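Landry Retro Countertop Microwave: four months in

I bought the Landry in June, after the old one started making a noise like a bus pulling away. It cost me $169, which seemed like a lot for something whose main job is reheating coffee I forgot about. My brother-in-law Đạt Ninh has the Andero and says it does the same thing for less. He is right, and he mentions it whenever he visits.

Let's start with heating, as that's what I paid for. Soup comes out evenly hot. Rice is fine with a splash of water. The defrost setting believes every piece of chicken is the same size, so I ignore it and use half power for 5 minutes, then check. Popcorn works if you stand there and listen. The recipe menu is for people with more faith than I have. 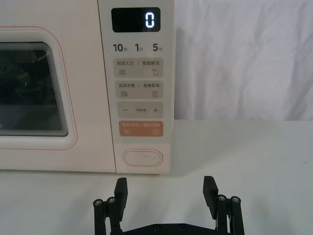

The beep is my biggest complaint. When the food is done it goes off four times, loud enough to reach the neighbors, and then it does it again a minute later in case you were hoping for some peace. The manual says the sound can be turned off. I followed the steps twice and ended up changing the clock.

Cleaning is easy enough. A bowl of water and lemon, a few minutes, a wipe. The turntable comes out without a fight and fits in my dishwasher.

Would I buy it again? Probably, on sale. I'm giving it 4 out of 5, and the missing point can have its job back when it learns to beep once.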